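Teaching by demonstration

From a handbook of workshop methods, Rojanasak Training Centre

Teaching by demonstration is a way to give a robot a new task without writing the movements as program code. A person makes the movement first, and the robot keeps a record of it. The method is also called programming by demonstration.

Two forms are common. In hand guiding, the teacher holds the arm and moves it through the task while the motors are set soft. In remote control, the teacher sits apart from the arm and moves it with a handle, a glove or a second, smaller arm. Hand guiding is easier to learn, but the teacher's own hands may come into the camera view.

Practice in simulation

Many courses begin with a simulated arm, so that a beginner can make mistakes without damage. In the Mavar course, written by Manee Ruangrit and Imogen Sowerby, each learner records 17 demonstrations of picking up one object before going on to mixed objects. The full Mavar collection holds 3,143 demonstrations, of which almost 3,000 were made by remote control.

A mixed counter is harder than a single object, for the fingers must reach one thing and leave its neighbours in their place. The view from near the gripper is useful for this work, although the gripper itself hides a part of the counter. 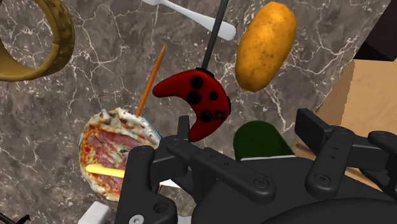

Common faults

Long pauses are the most frequent fault, as the robot learns the pause together with the movement. Demonstrations with a pause of more than five seconds are normally recorded again.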